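Preaching workshop notebook
October, afternoon session, started 2:15
Present: Esko, Tiina, Martti, me (Hanne). Venla joined after coffee.

Carrying on from last time. The question is still how to preach Jonah in four short sermons without using up all the good material on the fish. Agreed order was chapter 1 (running away), chapter 2 (the prayer), chapter 3 (Nineveh), chapter 4 (the plant and the anger). We have full drafts of 1 and 4, half of 2, and only a page of notes for 3.

Draft 1, read aloud by Martti. 19 minutes. Far too long for the Keskinen chapel, where the whole service is meant to fit before the lunch bell. Target is 1,000 words on paper, and Martti's pace is slow, so he should aim under that. Cuts agreed: the paragraph on where Tarshish was (keep one sentence), the second storm story from his childhood, and the long quote from the commentary. Esko wanted to keep the quote. Tiina said she could not follow it by ear even with the page in front of her. It goes.

What worked in draft 1: the sailors. They pray, they throw the cargo over, they ask Jonah decent questions, and they try hard to row back to land before they give up and do what he says. Martti slowed down there and we all looked up. He should open with the captain waking Jonah and get to the sailors by the second page.

What did not work: three separate endings. He finishes with the sailors making their vows, then finishes again with the fish, then again with a blessing. Pick the first. The fish can wait for chapter 2.

Draft 2, mine, unfinished. Read the first half. Notes from the others:
– I explain that the prayer sounds like a psalm, then explain it again. Say it once and read Psalm 42:7 next to Jonah 2:3 so people can hear it.
– "Out of the belly of Sheol" needs a plain sentence. Tiina suggests "the place of the dead" and nothing more.
– Esko points out that Jonah never says he is sorry for running. I had written that he repents in the fish. Checked the text and Esko is right, there is thanks in it and a promise to pay his vow, but no confession. Changes my whole second half. Will redraft.
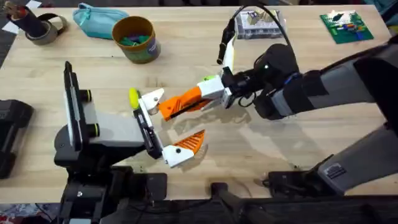

Two arms over the light wood tabletop, grippers meeting near the middle.

After coffee, chapter 3. Venla had gone through it in two translations and made a list of what repeats. The word of the Lord comes "the second time." The king gets up from his throne, takes off his robe, sits in ashes. The animals are in sackcloth too. She thinks people will smile at the animals and that we should let them, then move to the king's "Who knows?" in verse 9. Everyone liked that as the center of the sermon. It is close to what the captain says in 1:6, so there is a link back to Martti's draft if he leaves the captain in.

Some disagreement on how to talk about Nineveh. Esko wants five minutes on the Assyrians so that people understand why Jonah would hate them. Martti thinks one paragraph is plenty and that most listeners can supply their own Nineveh. Left open. Venla will write it with the short version and bring the long one on a separate sheet.

Draft 4, Tiina's, second reading. Eleven minutes, a comfortable length. She has taken out the explanation of what kind of plant it was and it is better for it. The last verse of the book is a question, and she now stops on the question and sits down. Esko asked whether people would think she had lost her page. We tried it twice, once with a closing prayer straight after and once with a silence and then the hymn. The silence is better. Tiina to tell the organist to count slowly to ten before playing.

Hymns. 463 is down for week one in the Brallesier book, but the chapel copies are the older printing and the numbers do not match. Print the words on the sheet. The chapel seats 167 and we never need that many, but last time we ran short, so print for the full room.

Sound. The lectern microphone at Keskinen picks up page turns. Martti to use single sheets and slide them across. Large type, one side only, no staples.

To do
Martti – cut draft 1, one ending, send it round
Hanne – rewrite second half of draft 2 around thanksgiving and the vow
Venla – full draft of 3, Assyria paragraph in both lengths
Tiina – organist, hymn sheet
Esko – check the permission line for the Bible text we are quoting, and ask whether the series can go in the October newsletter or has to wait

Note to self: read Psalm 42 through aloud before redrafting. I also want to look at 2:8 again, the verse on idols, which I skipped in the first version and cannot remember why.

Finished 4:40. Next time we start with draft 2 while people are still fresh.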